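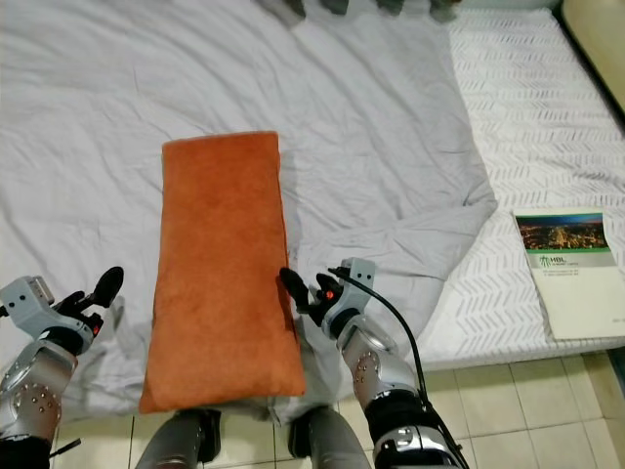 Speaker notes, "Two arms, one plan: software for tidying a bed"
Domínguez Hall, 16 June 2020
Speak slowly. Leave time for questions after the part on calibration.

Slide 1. Opening

Good afternoon, and thank you for the invitation. I work on the software side at Hakham. My talk is about the layer between the cameras and the motors, and mostly about the decisions we had to change. I will not speak much about the hardware. If you have questions about the motors, please keep them for the break, and I will try to find the answer.

Our task sounds small. There is a bed with a sheet on it, and there are things lying on the sheet. The robot should pick up each thing and put it in the place where it belongs. In April we believed the difficult part would be the grasp. Today I would say the difficult part is to know where the bed is.

Slide 2. Why the bed moves

(Click once, wait for the drawing.)

In a factory the table is flat and it stays where it is. A sheet does neither. When an arm pushes on it, the folds travel, and the object travels with the folds. Our first version took one depth picture, made a plan, and executed it with the camera ignored. By the time the fingers arrived, the object was often a few centimeters away from the plan.

We now have a module named Stallden, which keeps a height map of the sheet and updates it during the motion. It does not try to understand every fold. For each small square it stores a height and a number for how much we trust this height. The squares under the arms lose trust quickly, and the planner can see this.

Remark for myself: do not explain the filter here. There is a backup slide.

Slide 3. The planner

The planner is called Golell. It plans the two arms together, as one body. Before, we had one planner for each arm and a referee program between them, and the referee spent most of its time saying no. One arm waited for the other, then both waited.

With long soft objects, the joint plan helps very much. Golell selects two contact points on the long sides and asks that the fingers reach them within a short time of each other. If one side touches much earlier, the object turns, and the second contact point is wrong.
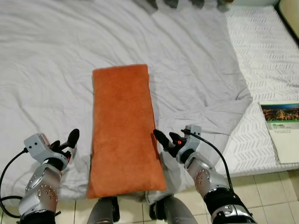

Slide 3: approach from both sides. The orange piece lies lengthwise, with one gripper on each side.

Please look at the near end of the piece, where it comes toward the robot's own body. This is a case we had forgotten. The planner had a good model for the arms and the bed, and a very rough box for the lower body. For the collision check, the box was so large that many good motions were refused. We replaced the box with a closer shape, and the number of refused plans went down from 11 to 4 on our standard set of bed layouts. The planning time became a little longer, and we accepted this.

A second point is color. A strong orange on a pale gray sheet is an easy case for segmentation. I say this openly, and I don't want you to take our best results from the easy case. A white thing on a white sheet is a different story, and I come to it when we speak about failures.

Slide 4. Head camera and wrist camera

The head camera sees the full layout. It is good for choosing what to do. During the last part of the approach, the arms themselves hide much of the object from it, so we give the control to the wrist view.

The moment of this handover was the source of many bugs. The two cameras have different clocks, different exposure and a different opinion of where the object is. In the old code we switched from one to the other in a single cycle, and the arm made a small jump. It was visible from the door of the lab. Now we mix the two estimates over a short distance, and the wrist camera gets more weight as the hand comes closer. 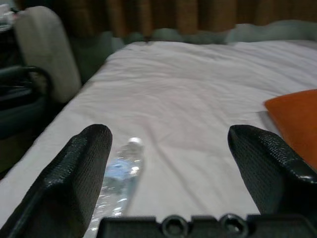 The mixing has a cost. If one camera is badly wrong, the mixed position is also wrong, only in a more polite way. For this reason we compare the two estimates first. If they differ by more than 3 centimeters, the arm stops, goes back a little and looks again. Users complain that the robot hesitates. I prefer the complaint.

Transparent objects are the main reason for the disagreement. With clear plastic, the depth sensor often returns the sheet behind the object, or a hole with no value. A label or a cap can give a few good points. Stallden keeps these points and fills the rest with a simple shape, for example a cylinder for a bottle. The shape is only a guess, so the trust number stays low until the fingers report contact.

The grip opening is also decided here. For a shape with low trust we open the fingers wide and close slowly. For a shape with high trust we open only what is needed, so that the fingers catch less of the sheet.

(Drink water. If the time is short, go directly to slide 6.)

Slide 5. Logs and replay

Our log set has 953 episodes at this moment. Each change in Golell must run through the replay before we merge it. The replay does not move a robot. It feeds the recorded sensor data to the planner and compares the new plan with the old one.

Its limit is clear: after the first difference, the recorded sheet is no longer the sheet which the new plan would have made. We therefore compare only the first part of each plan and mark the remainder as unknown.

Slide 6. Failures

The fingers take a fold of the sheet together with the object. We detect it by the pulling force, but too late.

White objects on pale cloth. Segmentation joins them with the sheet, and Stallden reports one more hill.

Calibration of the wrist camera drifts after a hard contact. We check it at the start of each session, and I would like to check it between episodes.

Stop here for questions. The backup slides are the filter, the clock correction and the file format of the height map.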